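Review: Flurkovo handheld gripper kit, after one term in a school robotics club

Posted 2025-04-13 by Cameron Innes

I run the after-school robotics club at Visdale with Imke Rothe, and we bought one of these kits for the students' pick-and-place project. They needed a way to record themselves doing a task by hand, so that they could later train the arm on the recordings. We had looked at building our own from printed parts. I'm glad we didn't, but the kit has problems and I'll go through them.

What you get is a pistol-style handle with a trigger, two black fingers, a camera mount that sits behind the fingers, a bag of screws and a printed guide. The camera is not included. Assembly took two students 3 club meetings. Most of that went on the trigger linkage, where the guide shows the spring on the wrong side. Flurkovo has a corrected page on its website, so print that one and throw the other away.

The fingers are the best part. They are stiff, they close evenly, and they open wide enough for everything our students wanted to pick up, including a full-size glue bottle. The tips are square and hard. That works well on blocks and boxes and badly on anything smooth and round. We stuck rubber pads on for the marble task and took them off again afterward.
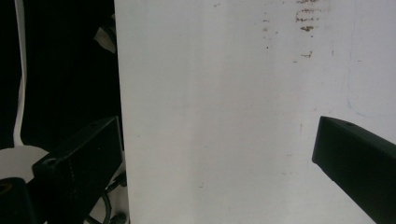
The trigger is stiff for younger hands. Our older students could record for a whole session, but the seventh graders wanted to swap after 12 takes. There is a softer spring sold separately by Baumgart that fits without changes. It should be in the box.

Cable routing is poor. There is one clip on the handle and nothing closer to the front, so the camera cable works its way forward and ends up where you don't want it. We used hook-and-loop ties. One student designed a small printed guide that snaps onto the mount, and we have used it on every recording since.

The recording software is plain and does its job. You press a button, do the task, press it again, and name the file. It doesn't warn you when the disk is nearly full, and we lost an afternoon's takes that way. By the end of the term the students had kept 196 good ones, which was enough to get the arm stacking cups at the Barkenport meet. It placed in the middle of the table. The teams ahead of us had more recordings and a better camera.

Support answered our one email in two days and sent replacement screws at no charge.

Would I buy it again? Yes, for a club with students in eighth grade or above. For younger groups, add the softer spring to the order. Imke would give it a lower mark than I would because of the guide, and she was the one at the bench when the spring went across the room.

Good: fingers, build quality, support
Bad: printed guide, cable routing, trigger spring
Rating: 3 out of 5 from Imke, 4 out of 5 from me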